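The rim problem, again

I have spent most of March arguing with a dish.

The job sounds like nothing: pick up the dish, stand it in the rack. My planner is quite good at the rack. It will happily work out a path past the plate that's already in there, slot and all. What it can't settle on is where the dish stops.

The fault is in perception, my bit, so no sulking at anyone else. The segmentation model gives me a nice clean mask most of the time. Then a finger throws a shadow inside the dish and the mask shrinks to whatever is still brightly lit, so the grasp centre slides off to one side. The planner takes this as gospel and brings a finger down inside the rim, looking very sure of itself.

I tried two fixes. The first was to average the mask over 10 frames, which made the wrong answer much steadier. The second was to fit an ellipse to the outer edge only and ignore the inside altogether. Gitau Muli suggested that one ages ago and has been decent enough to mention it only twice.
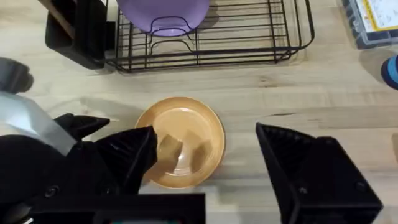 Wrist view, with the left finger and its shadow both over the dish.

The ellipse fit lives in a branch called casley for now. It costs me 700 lines, most of them handling the case where the arm blocks half the edge - I'd like to lose a good chunk of those before I merge. The glossy rim helps, as it gives the edge finder something to hold on to. A matt dish may well put me back where I started, and I've not dared buy one.

Next job is the gripper closing speed, which is currently set by a number I typed in at midnight and have been afraid to touch.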